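Section 2: Getting the tray-line arm ready for breakfast

I wrote this section for the kitchen crew at Fairclough, so if you're reading it at the Piddale site, your light switches and your drain are somewhere else but the rest holds. Phyllis Treloar went through it with a pencil and I've put in nearly everything she asked for.

Do steps 1 to 7 before the first trays go up. Give yourself a good half hour the first few times. I still take almost 9 minutes just on the table, and I've been doing this since August!

1. Wipe down the table and let it dry. The arm gets fussy about shine, and a puddle will throw it off.

2. Check that the little black dots on the tabletop are clean and that you can see them. Don't scrub them with the green pad (Brenda Ashworth did, and we had to put new ones on).

3. Turn the key on the Asard cabinet to SETUP. The light goes amber. If it goes red, jump to Section 5 and come find me.

4. Lay out the dishes first, then the food, then the condiments. Leave a hand's width between things where you can. I know it feels slow when you're used to grabbing six things at once, but the arm only reaches for one.

5. Pick the breakfast list on the screen. It should say LIST 2. The lunch list looks a lot like it, so read the number.

6. Step back behind the yellow line and hold the green button until you hear two beeps. The arm will go to the first item, hover, and wait for you to say okay on the screen.
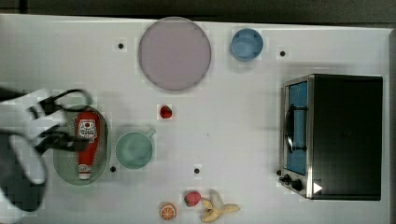 Can I reach in and fix something while the arm is waiting?
Press PAUSE first and wait for the steady tone, then reach in. Waiting and paused are two different things on this machine, and a waiting arm can start up the second somebody taps the screen.

7. If you like where the gripper is, tap OK. If it's off to one side, tap NUDGE and walk it over a little at a time. Ketchup bottles are the ones I nudge most, and I'd much sooner nudge than mop.

CAUTION: Keep the toaster oven off and cool during setup. The arm has no idea what's hot. Hot food is still our job from start to finish.

NOTE: The speed setting should read 68. Please leave it there. It goes higher, and yes, I tried it -- once, on a Thursday, with yogurt.

What changes in your shift

The arm takes over the reaching and setting down on the cold side. You keep the checking, which means allergy cards, portions, and anything soft or bruised. Your start time stays the same and so does your break. The person on the table used to finish the morning with sore shoulders, and now she mostly finishes it tired of looking at a screen, so we swap spots halfway through. Write the swap on the board so the Katirlow drivers know who to ask for.

The counter in the corner of the screen adds up every pick. When it gets to 1000, the gripper pads need a look, and that's Section 3.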